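Visit report: open day at the Dobos furniture works, Gitis
Date of visit: 2023-04-08
Attending for the Harnine Housing Association: Ilona Pálfi (furnished lettings), Géza Farkas (repairs), Eun-seong Ha (accounts)

## Purpose of the visit

The Association lets 208 furnished flats, and the present supply agreement for living room and dining furniture ends next year. Dobos has been suggested as a possible supplier by two neighbouring associations. The open day offered an opportunity to see the works in operation and to speak to the staff before any formal request for prices is made.

## Arrival and welcome

Visitors were received at the main gate and given ear protection and a printed route. The works manager, Miklós Illés, gave a short talk on the history of the site, which began as a joinery shop making window frames and moved into household furniture when the second hall was built. The company now employs 96 people on a single day shift. Mr Illés spoke frankly about the difficulty of finding trained finishers and said that the firm had started its own two-year training scheme for school leavers.

## The timber yard and drying sheds

The tour began outside. Boards are stacked with spacers under an open roof and are moved to the heated sheds when space allows. Mr Farkas asked how the moisture content is checked, as several tables bought under the current agreement have split along the joints. Each stack carries a card on which the readings are entered by hand, and any stack outside the permitted range goes back under the roof. The delegation was allowed to look through the cards and found them complete.

## Cutting and assembly

The cutting hall was noisy but well ordered. Waste is collected by extraction and burnt to heat the drying sheds. In the assembly hall the party watched drawer boxes being glued and pressed. Dobos turns out 2,000 finished pieces in a normal month, with a slower period in May when the presses are serviced. Orders from landlords are therefore best placed before Easter or held until the summer.

## Room layouts

Dobos also plans complete rooms for landlords and small hotels. Margit Fodor of the planning office described the Skuvevell range, which is intended for rented homes and is sold with spare parts for ten years.
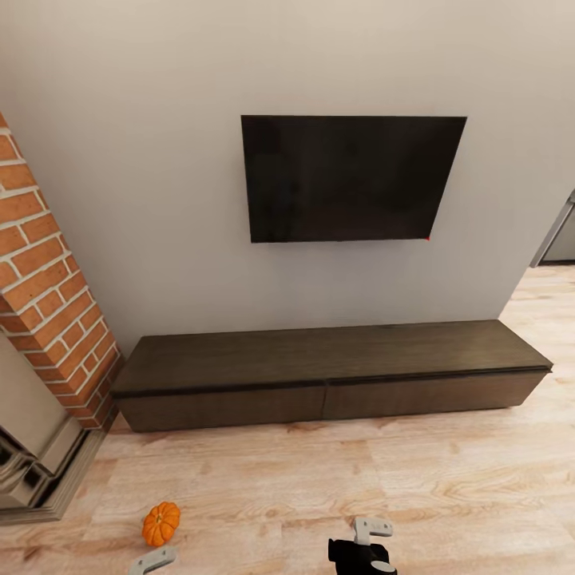

*Living room layout: wall-mounted television above a long, low console.*

Ms Pálfi raised the question of height. Many of the Association's tenants are older people, and low storage can be hard for them to use. Mrs Fodor replied that the Skuvevell pieces may be ordered on taller legs at no extra charge, provided that the whole order is the same. The Association would prefer to mix heights within one order, and this point was left open.

There was also some discussion of surfaces. Tenants' complaints about the present furniture mostly concern ring marks and scratches, and the repairs team spends a good deal of time on tops that cannot be sanded.
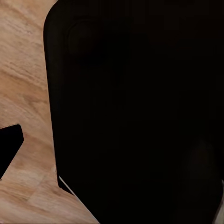
Mrs Fodor recommended an oiled finish for tables and a harder lacquer for anything that stands near a window. Oiled tops need attention once a year, a task which would fall to the repairs team between lettings. Mr Farkas considered this manageable in flats that change hands often, but less so in those with long-standing tenants, where access has to be arranged.

## Costs and delivery

Mr Ha met the sales office separately. No written prices were given. Dobos delivers with its own vehicles to any address within 80 kilometres of Gitis, which covers all of the Association's properties except the two northern blocks. Old furniture can be taken away on the same journey for a fee. Invoices are payable within thirty days, and the company does not ask for a deposit from registered landlords.

## Matters to be followed up

- Dobos to confirm in writing whether leg heights may be mixed within an order.
- Mr Farkas to obtain sample boards in both finishes and place them in the repairs workshop.
- Mr Ha to ask for delivery charges to the northern blocks.
- Ms Pálfi to contact the two neighbouring associations regarding their experience of spare parts.

The delegation wishes to record its thanks to Mr Illés and Mrs Fodor for their time.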